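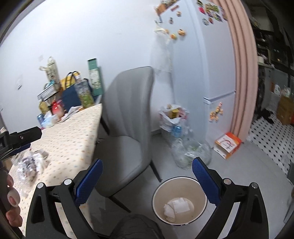
dinthorpe_kitchens

Re: [small-kitchens] Table against the wall, what lives on it?

I'm answering the message quoted at the bottom. I've left in the parts I'm replying to and cut the rest.

> We moved into a place where the kitchen and the dining area are the
> same corner. The only wall long enough for the table ends at the
> refrigerator. I have one chair between the two and it is always in
> the way of something.

Same layout as mine. Table on the left, refrigerator on the right, gray upholstered chair in the gap with its back to nothing but white wall. I have tried the chair in other spots. On the long side of the table it blocks the way through to the hall. In the bedroom it collects clothes. It went back to the gap and it has stayed there.

What matters is which way the refrigerator door swings. Mine is hinged on the side away from the chair, so the door opens toward the table and I have to push the chair in before I can get a crisper drawer all the way out. Many refrigerators let you move the hinges to the other side. It took me most of an evening on the old one, and I needed a second person to hold the door. On this one I haven't done it yet. If you are going to do it, do it before you load the shelves.

> The other problem is the far end of the table. Whatever gets put
> there stays there. I clear it and in a week it is full again. Do
> people just give up on that end?

More or less, yes. The end against the wall is out of arm's reach from the chair, so nothing there gets in the way of a plate, and so nothing there gets moved. At the moment mine has a tall cream bottle at the back, a red one, a yellowish one, a blue can, a plastic package, a white box-like thing tipped up on the rest, and papers spread out to the side of it all. There are a couple of bags back there too, a yellow one and a navy one with looped handles. The near end has a heap of clear plastic wrapping on it that needs to go out.

I cleared that end completely in September and kept track of what came back. The bottles were first. They come back because I use them at the table and the cabinet they belong in is across the room. The papers were next. The bags were last, and they came back all at once, after a shopping trip.

What I do now is treat the bottles and the rest as separate problems.

Bottles: they can stay, but in a tray. I used the Colow tray, the shallow one with the raised lip. It holds 4 bottles if none of them is very wide. When the tray is full, something has to go back to the cabinet before anything else comes out. The tray is in the sink right now waiting to be washed, and you can tell, because the bottles have spread out along the wall without it.

Papers: these are the worst of it for me. A wall pocket next to the table worked for a while. Then it got full, and the overflow went on the table the same as before. Emptying the pocket is the actual job. I do it when I take the recycling down. Anything with a due date goes on the refrigerator door with a magnet.

Bags: one hook per bag, on the back of the hall door. If a bag is on the table it is usually because there is still something in it. Empty it first and then the hook is easy.

Packaging: I open things at the table because it is the biggest flat surface in the apartment, and then the wrapping sits. I don't have a good answer. A wastebasket at the near leg of the table would help, but that is where feet go.

> Last thing, is a tablecloth worth it in a kitchen? Ours is a bare
> top and it marks.

I would say yes. Mine is cream with small scattered marks in gray, tan, orange and yellow, and the print does a good job of hiding crumbs between wipes. A plain cream one would show everything. Get more overhang than you think you need on the side by the chair, then check that the chair doesn't catch it. If the cloth snags when you pull the chair out, everything on the near end comes along with it. I lost a full glass that way.

Fabric or wipeable depends on how much you cook at the table. I had a wipeable one from Orlandini before this and it was fine for spills, but the fold lines never came out and a hot pan left a ring in it. For fabric, I would buy two and rotate them. Wash before the first use and measure again afterward. My first one shrank enough that it stopped reaching over the end.

On the chair itself, you asked in the part I trimmed if upholstery near a kitchen is a mistake. Light gray shows cooking splashes less than I expected and shows newsprint and denim more. I vacuum the seat with the brush attachment and spot clean with dish soap and water. Try the soap on the underside first. If I were buying again I would look for a seat cover that comes off.

Somebody earlier in the thread brought up the Pustomberg folding table. I looked at one. It would free up the corner, but the leaf has to be cleared every time you fold it down, and given what I wrote above about my far end, I don't think it would ever get folded.

If you can send the width of the gap between your table and the refrigerator, I can tell you if it's close to mine. I'd also like to know which side your door hinges are on.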